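Housekeeping Skills, week 3: making the bed
Notes from Thaís Andrade

I've typed these up because half of you were still writing when the bell went on Monday! Bring them to the practical.

We start with the bottom sheet, always. Get it square on the mattress before you tuck anything – I know it's tempting to do one corner and then haul the rest across, but you'll only end up pulling the first one out again. Foot end first, then the head, then the sides. Smooth from the middle outwards with flat hands.

Pale sheets show every crease (sorry, they do), so look along the bed from low down at the foot before you reach for the blanket. Tarcísio will be marking corners on the day and he's fussier than I am.

On a bed with an upholstered headboard, keep the tuck at that end shallow so you aren't scuffing your knuckles on the fabric.

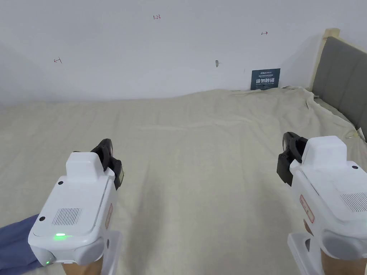 How deep should the tuck be at the foot? A full hand's length under the mattress, fingertips to wrist.

Pillows and top covers next week. Please read the Brurklow sheet on folding before then.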